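Bundgate Asks Buyers of Metal Bins to Look at the Floor First 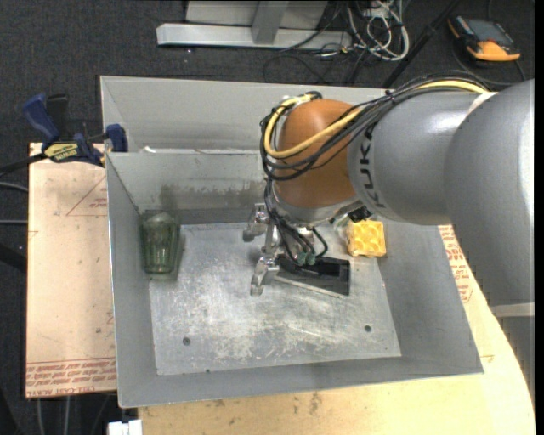

Scuffs, smears and thin scratches on the floor of an open-topped metal bin, with staining along the inner back wall.

TRARNHAM, May 24, 2026 -- Bundgate, which supplies storage bins to small warehouses and parts rooms, today released a buyer's checklist for open-topped sheet-metal bins. It is free, runs to six pages and makes no promise that a bin will stay looking new.

The company has its doubts about that promise. Catalogs are full of spotless gray walls and words like "scratch-free." Bundgate read 18 of them while writing the checklist and found few that said what had been put in the bin, or for how long. A pale scratch on a floor panel may mean nothing at all. A stain on a wall may wipe off, or it may not -- a buyer should try a damp cloth before believing either story.

The checklist covers floor marks, wall stains, rim edges and scraps left on ledges. It also asks whether walls that widen toward the rim are worth the extra shelf room they take up. Bundgate is not convinced they always are.

Readers who want to argue the point can do so in October, when the company shows its Prultolell bin line at the Kennedy trade hall, stand 515. Used bins will be on display next to new ones, unwashed.

Copies of the checklist are available from the Bundgate sales desk in Trarnham, extension 2525.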